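Rianne Dekker kept the emails. There are more than 2000 of them, printed out and sorted into folders by month, and they cover the period from her first complaint about the drains at the Landham Road campus to the afternoon she cleared her desk.

Dekker was operations manager for the Cedham school division until December. She says she was let go after she refused to sign off on invoices for sewer work she believed had never been done. The division says her position was eliminated in a restructuring. Her claim for wrongful dismissal is before the labour tribunal and no hearing has been set.

She agreed to talk at her kitchen table, with the folders stacked on the chair beside her.

"I'm not a plumber," she said. "But I can read a work order. If it says a line was dug up and replaced, I expect to see a patch in the asphalt."

14 shares · 46 comments

The oldest part of the Landham campus dates from 1890, and the clay pipe under the east wing is thought to be nearly as old. Staff had complained for years about the smell in the ground-floor washrooms. Two winters ago the division hired a contractor, Vogler, to replace the line in stages.

Dekker said the first invoice looked normal. The second billed for excavation along the east wall during a week when, by her own notes, the ground was frozen and no equipment was on site.

"I phoned their office and asked who the crew was. They said they'd call me back. I phoned again and got told to take it up with my supervisor, so I did."

Her supervisor told her to approve it, she said. She wrote back asking for photographs and a disposal receipt for the old pipe. Neither came.

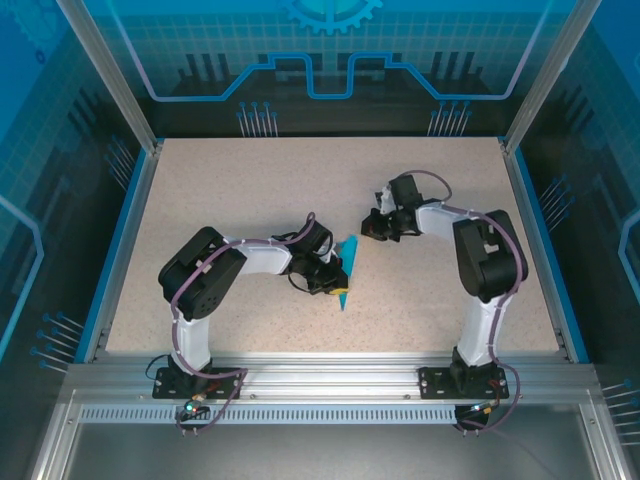 The complaint she filed with the tribunal runs to 46 pages and spends a fair bit of space on what else the division was paying for at the time. Dekker said she was told there was no money for an independent camera inspection of the line, while the technology wing was being fitted out. She has no quarrel with the equipment in there and said students should have it. Her objection is that the inspection quote was small and was turned down the same day she sent it in.

"They didn't ask me one question about it. It came back with a no in under an hour."

She then went to a second firm, Sernitier, and asked for a written opinion based on the drawings alone. That opinion, which is attached to her claim, says the lengths billed don't match the lengths on the plan. Dekker paid for it herself.

The division has said in its reply that she went outside proper channels by sharing drawings with a company that had no contract. It also says the differences in length come from changes made on site, and that the work was completed. Vogler did not respond to requests for comment.

Dekker doesn't dispute that she sent the drawings. "I did, and I told them I did. I copied my supervisor on the email. It's in the folder."

After that, she said, her calendar emptied out. She was taken off the capital planning group and her keys to the mechanical rooms were collected. She was told in a short meeting at 2 p.m. that her job no longer existed.
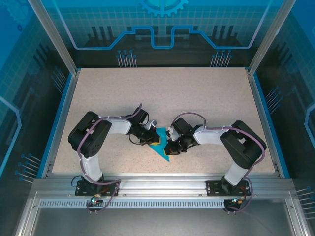 Walls with a gear emblem and circuit-line graphics enclose a robotics work area.

She has found part-time work doing maintenance scheduling for a seniors' residence. The pay is lower. She is asking the tribunal for lost wages and a letter of reference, and she wants the line inspected by someone with no tie to either side.

"If they put a camera down there and it's new pipe the whole way, then I was wrong about the pipe," she said. "I'd still like to know why nobody would look."

Parents have started asking as well. A petition for an inspection was handed in at the last board meeting, where the chair said the division could not discuss a matter before the tribunal. The washrooms in the east wing are open, and Dekker said former colleagues tell her the smell comes and goes with the weather.

She put the folders back in order before the end of the interview — one had been filed under the wrong month — and said she would bring all of them to the hearing.

Share this story · 46 comments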